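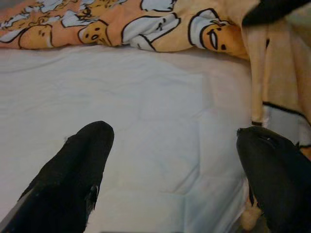 4. Lamp Use in the Evening Hours

We now turn to the part of the study that surprised us most, and that we most enjoyed working on. The Ploretti diaries asked people to write down which lights they switched on between dinner and bedtime, in which room, and how restful the room felt to them on a scale from one to five. By the time the collection closed on 2018-03-30 we had 3,879 usable entries from 1,375 households in Gallia and Bermúdez. That is a wonderful amount of detail about a very ordinary habit, and we are still finding new things in it!

The clearest pattern has to do with height. Rooms lit only from the ceiling got lower restfulness scores than rooms lit by a table or floor lamp, and this held in both towns, in apartments as well as houses. Adding a low lamp while leaving the ceiling light on made very little difference. Turning the ceiling light off made a large one, even when the room ended up dimmer than people said they wanted. Several diary writers noticed this on their own during the study week and changed their routine partway through (we kept their entries but marked them, see Section 3).

Bulb color mattered too, though less than we had guessed from the earlier Clestudier survey. Warm bulbs scored well in living rooms and bedrooms. In kitchens the difference was so small that we would not want to build anything on it, and quite a few people told us they like a cool, bright light over the counter at any hour.

Bedrooms deserve a closer look. People were asked to name the softest thing in the room and the light nearest to it, a question we borrowed from the Clestudier form and almost dropped. We are so glad we kept it. Pillows were the most common answer (Figure 2), ahead of rugs and curtains, and entries that named a lamp within arm's reach of the bed had the highest scores in the whole set.
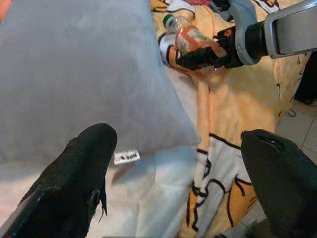 Figure 2. A large gray pillow on a bed.

Some care is needed in reading these results. The diaries were filled in by people who had agreed to think about their lamps every night for a week, and they may well care more about lighting than their neighbors do. We also have no measure of actual brightness, only the bulb type and the writer's own words. A follow-up with light meters is planned in Gallia for June, when the evenings are long and many lamps stay off until late, so we expect a quite different picture.

Even so, the effect of lamp height is strong enough that we feel comfortable recommending it as the first thing to try. It costs little, it can be undone in a second, and the people in our study were eager to keep going with it. Section 5 looks at the same entries by room size and number of windows.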